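做奶酪面包已经第三年了，我把自己用的方法整理成一页，给想在家里试的人。中文不是我的母语，有些厨房里的词我可能用得不太自然，请多包涵。材料和温度我都核对过，应该没有错。

这种小面包在我以前住的地方是早饭，叫法很多，我按习惯叫它"木薯球"。它的主要材料是木薯淀粉，没有面粉，没有酵母，所以不用等发酵。从开始称材料到出炉，大概就是听完一期广播的时间。

## 材料

下面的量可以做 24 个小的。

- 酸木薯淀粉 200 克
- 甜木薯淀粉 50 克
- 全脂牛奶 120 毫升
- 植物油 60 毫升（没有味道的油比较好，我用葵花籽油）
- 鸡蛋 两个，中等大小
- 硬奶酪 100 克，擦成细丝
- 半硬奶酪 60 克，擦成粗丝
- 盐 半茶匙，奶酪很咸的话就再少一点

关于淀粉，我要多说几句。酸的和甜的是两种不同的东西。酸的经过发酵，闻起来有一点像酸奶，烤的时候膨胀得厉害，里面会有大洞。甜的没有味道，做出来比较密、比较有弹性。全部用酸的也可以，但是外壳容易裂得很乱。全部用甜的，味道就平淡，吃起来像年糕。我试过很多比例，最后停在四比一。

我买的是 Podunel 牌子的酸淀粉，一公斤一袋，在亚洲食品店和拉美食品店都见过。买不到的时候，可以只用甜淀粉，然后把牛奶的三分之一换成原味酸奶。味道有一点不同，不过家里人没有提意见。

请不要用玉米淀粉或者土豆淀粉代替。我第一年试过玉米淀粉，得到的是一盘很硬的饼。

## 工具

一个小锅，一个大碗，一把硬的木勺，一张烘焙纸，一个烤盘。有带搅拌桨的厨师机当然轻松，没有也能做，就是手会累。我的厨师机是二手的 Flamen，声音很大，晚上九点以后我不敢用。

电子秤我认为是必须的。淀粉用杯子量很不准，压紧一点和松一点，可以差 40 克，面团就完全不一样了。

## 做法

### 第一步：烫淀粉

把两种淀粉和盐放进大碗，用手拌匀，捏碎小块。

小锅里放牛奶和油，中火加热。看到边上开始冒泡，整个表面升起来的时候，马上关火，一次全部倒进淀粉里。不要慢慢倒。液体要很烫，淀粉才会有一部分变熟，面团才有黏性。

用木勺搅拌，直到看不见干粉。这时候它看起来很难看，有的地方透明，有的地方像湿的沙子，这是正常的。放十五分钟，让它降到手可以摸的温度。

### 第二步：加鸡蛋

鸡蛋先打散，分三次加。每一次都要等前面的完全吃进去，再加下一次。

鸡蛋的大小不一样，所以最后一次请看情况。面团应该是软的、黏的，可以挂在勺子上，但是不会流下来。如果已经很软，就留一点鸡蛋不要加。如果太干，就加一勺牛奶。

### 第三步：加奶酪

两种奶酪一起放进去，用手揉两三分钟。手上抹一点油，就不太粘。

硬奶酪给味道，半硬奶酪给拉丝的感觉。我的朋友们常常问能不能只用马苏里拉。可以用，可是它水分多，味道淡，要多放盐，牛奶要减少 20 毫升。

### 第四步：搓球

手抹油，取一小块面团，大小像一个核桃，搓圆，放在铺了烘焙纸的烤盘上。中间要留两指宽的距离，它们会长大。

想要大小一样的话，可以用冰淇淋勺。我妈妈是用眼睛看的，她的每一个都差不多，我的不行。

不马上吃的，现在就可以冷冻。先把整个烤盘放进冷冻室，冻硬以后再装袋子，这样不会粘在一起。

### 第五步：预热

烤箱上下火，预热到 200 度。请一定要等它真的热了。小烤箱的指示灯灭了以后，我还会再等五分钟，因为空气热了，里面的铁壁还没有热。

我给不同的烤箱记过笔记，写在这里给大家参考：

- **大的嵌入式烤箱**：200 度，放中层，不开风扇。开风扇的话减 20 度，外壳会更脆，也更容易裂。
- **台式小烤箱**：190 度，放下层。加热管离食物很近，上面容易先变黑。颜色够了可是里面还没好的时候，盖一张铝箔纸，亮的一面向上。台式的最好放在平稳、耐热的桌面上，旁边和后面都要留出空间散热。塑料袋、纸巾、水果这些东西，烤之前先拿远一点。 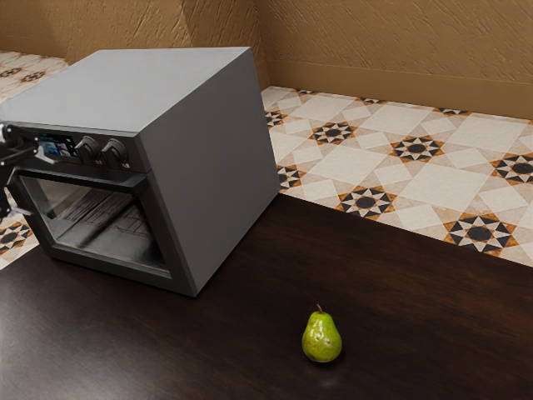
- **空气炸锅**：180 度，一次不要多于六个，时间减三分之一。结果比较干，适合马上吃。

如果你的烤箱温度标的是华氏，200 度差不多是 400 度。我阿姨的旧烤箱，刻度写 200，用温度计一量是 222，难怪她的总是底下焦。买一个便宜的烤箱温度计很值得，我的是 Nadstead 的，挂在架子上就可以。

### 第六步：烤

放进去以后，前面十五分钟不要开门。冷空气进去，球会塌下来，后面再烤也不会起来。

一共要 20 到 25 分钟。表面有浅金色的点，轻轻敲底部，声音是空的，就好了。颜色不需要很深，太深了里面会干。

出炉以后在烤盘上放三分钟，然后移到架子上。

## 保存和再加热

刚出炉的一个小时里最好吃。过了半天，它会变得像橡皮，这是木薯淀粉的性格，没有办法避免。再用 160 度烤五分钟，又会变软。微波炉也可以，十五秒，但是要马上吃，冷了比以前更硬。

冷冻的生面团可以放两个月。不用解冻，从冷冻室拿出来直接烤，温度降 10 度，时间加七八分钟。我一般在周末的晚上做双倍，早上烤几个配咖啡。

## 常见的问题

**球变成扁的饼。** 面团太湿，或者牛奶不够烫。下一次鸡蛋少加一点。这一次的面团还可以救：放冰箱一个小时，用冷的状态烤。

**里面是生的、黏的。** 有一点黏是对的，它本来就不像普通面包。如果像胶水一样，就是时间不够，或者球太大。

**外壳裂开，奶酪流出来。** 温度太高，或者粗的奶酪丝离表面太近。搓球的时候多搓几下，把表面收紧。

**没有味道。** 多数是奶酪的问题。请尝一下奶酪，如果单独吃都觉得淡，烤完只会更淡。

**面团粘手，没办法搓。** 先放冰箱 20 分钟，然后手上用油，不要用干粉。加干粉会让外壳变得粗糙。

## 一些变化

可以在第三步加切碎的迷迭香，或者一小勺黑胡椒。我试过加切得很小的火腿丁，味道很好，但是盐要全部去掉。有一个做法来自 Hettiarachchi 小店的菜单，里面放咖喱叶和一点青辣椒，我自己试着学，放了五六片咖喱叶，先用那 60 毫升油炸香，再把油和牛奶一起加热。炸过的叶子捞出来，切碎，和奶酪一起放。

甜的也有人做，用奶油奶酪和糖。我做过一次，外面很快就黑了，糖量还要再调整，等有了稳定的结果我再补在这一页。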